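Civstead Forums > Bedding and Soft Furnishings > Fill, loft and care

Thread: Re-lofting polyester pillows, does it work past a year?

tormsby
June 2024
I have been logging loft on four hollowfibre pillows since February. Same brand (Skukden, medium), same bedroom, covers washed weekly. Measured at the centre with a flat board and a ruler after a 28 minute rest. Average loss so far is 262 g of nothing, by which I mean the weight has not changed at all but the height has gone down noticeably. Fill weight on the label is 70 g under what my scales say, cover included.

Question is whether tumbling on low with a couple of dryer balls restores height for more than a few days. Mine went back up and then sank again within the week.

gendongate_m
It restores the crimp only where the fibre is tangled. Where the crimp itself has gone there is nothing to restore. Siliconised fibre slides back into the same lumps, so you get the rise you saw and then the same drop.

Faulkner
Disagree with the above. I have run a guest house laundry for years and a low tumble every second wash keeps polyester usable well beyond what the label suggests. The mistake is heat. Medium or high sets the fibre flat. Low, long, and take it out to cool before it goes back in a case.

Also check how you are pressing it. People squash the middle and call it flat. Push in from the end and see how quickly the fill comes back to the corner.

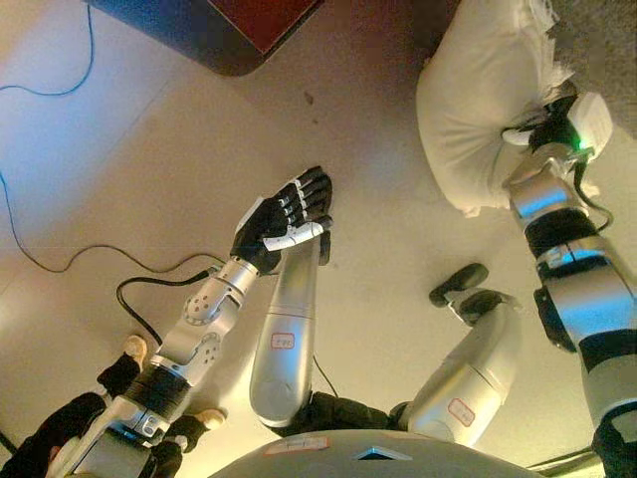

Cream pillow, pressure test.

Plain covers are easier to judge than patterned ones, as any ridge in the fill shows as a shadow.

gendongate_m
"Usable" is not a measurement. Guest house pillows get slept on a few nights a week. A pillow in nightly use has far more hours of load on it. Unless you have heights before and after, we are comparing opinions.

Faulkner
We had 3,620 guest nights last year and no complaints about pillows. I accept that is not a height.

marlies.n
Two separate things are being mixed up. Loft is height with no load. Support is height under load. Tumbling helps the first and does very little for the second. tormsby, put a fixed weight on the board and measure again. If the loaded figure has not moved after drying, the fibre is finished whatever it looks like on the bed.

Marlies Nägeli

tormsby
That is sensible. I only have unloaded heights. I will use a 2 kg bag of flour on the same board and do all four tonight, then again after a low tumble.

gendongate_m
Leave the flour on for the same time on each one. The first minute gives a different reading from the tenth.

tormsby
Noted. Ten minutes each, then. Will post the table under this.

Tamsin Ormsby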